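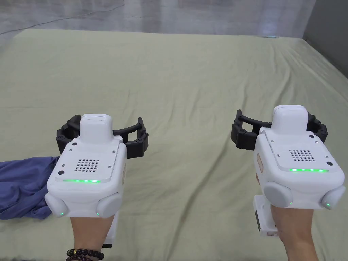
4. Loading a walking route

Support > Tukia trail receiver > Set-up guide > Section 4

Previous | Contents | Next

Complete Section 3 first. The receiver will not accept a route until the clock and the map area have been set.

1. Charge the receiver until the battery light stays green.
2. Hold the side button for two seconds. The start screen appears.
3. Select Routes, then Add from card.
4. Choose a route from the list. The sample card holds the Fovbridge valley circuit and the Trerkbridge dam path.
5. Check the distance shown. The Fovbridge circuit should read 14 km. If it reads anything else, delete the route and repeat from step 3.
6. Press Save.

Note: Route names longer than 69 characters are shortened on the list screen. The full name is kept on the card.
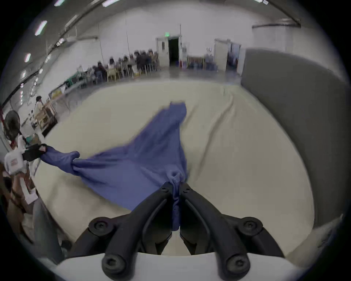
Fig. 4b. Blue cloth, held at a fold, on a cream surface.

4.1 Setting the off-route alarm

1. Open the saved route and select Alarm.
2. Set the distance at which the alarm sounds. Use a wider setting under trees or below cliffs, where the position may drift.
3. Press Test. The receiver gives two short tones.

CAUTION: The alarm does not warn of cliffs, water or closed paths. Carry a paper map and read the notices at the car park.

The Trerkbridge path crosses the top of the dam, and the gate at the far end is locked in the evening. The receiver holds no gate times.

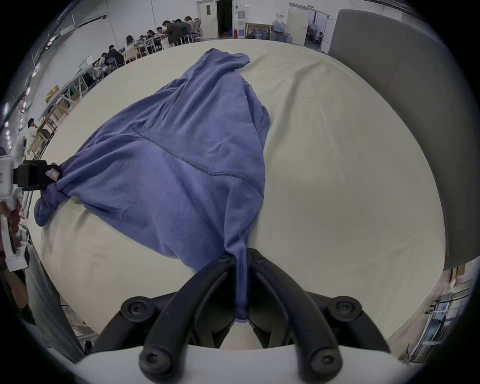 If the gate is shut, return by the same path and select Reverse on the route screen. The alarm setting is kept when a route is reversed. The climb figures are worked out again, and the screen may freeze briefly while this is done. Do not press the side button during this time.

Note: Waypoints from the older Mtshali card format load without their symbols. Add these by hand under Edit.

Section text: Zodwa Maluleke. Route checks: Dineo Ngcobo. Revised July.

2 comments | Share | Print this section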